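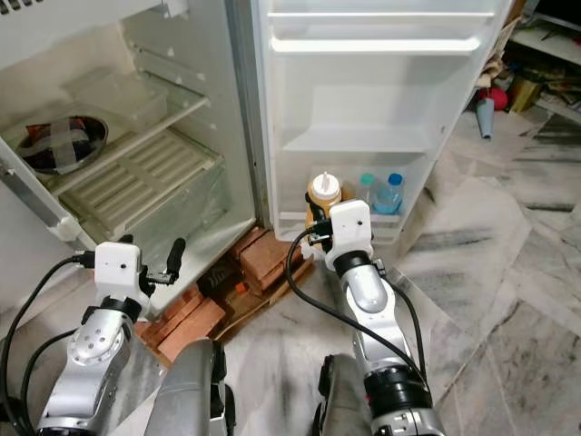
Praltis two-arm stack, right gripper on the yellow bottle in the door bin.

Quick one from the software side, sorry, deadline. Release 4 of the Praltis planner is in and the fridge task is where most of our hours went. Main change - both arms now share one collision map. Before, each arm planned alone and the second one had to wait. Slow, and ugly to debug.

Door handling got its own module. It keeps a running guess of the hinge angle and replans whenever the guess shifts. Logs are at 90 entries a second, so please trim them before you upload. Seriuosly.

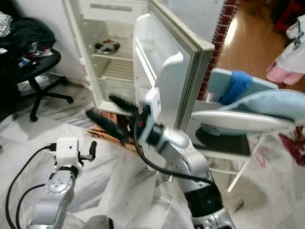

Verena Kaufmann writes that she would drop the hinge estimate altogether and let force control carry the door, as the Amusitz build did back in July. Fair point. But force-only gave us no clean way to tell the planner where the door ended up, and the shelf planning needs that. Both modes are in the config now, default is the estimate. Try them, send numbers.

Perception next. Wrist cameras smear when the base turns, so the tracker now throws out blurred images before matching and coasts on odometry till a sharp one comes along. Threshold is still set by hand. Ülle has a branch that learns it, not merged yet. 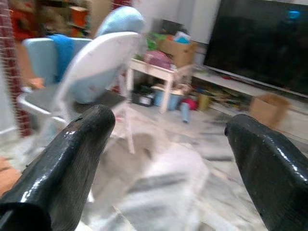
Arkport, 26/11/2018

Replay tool is up. Loads head and wrist streams side by side, scrubs both on one clock, and you can jump straight to any planner event. 193 runs indexed so far, the rest when Urmas frees up disk space. Old bag files need converting first - script is in the tools folder, readme is half finished.

Known bug: grasp scores on see-through plastic come out too low, so the planner picks odd approach angles. Ticket 326, Zane has it. Dont work around it in your own code please, we'll only have to dig it out again. 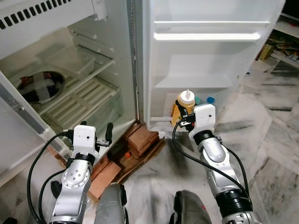 Fridge task, head view. Left arm free, right arm at the bottle.

Next up is the grasp scorer, then the docs. Patches to Mārtiņš.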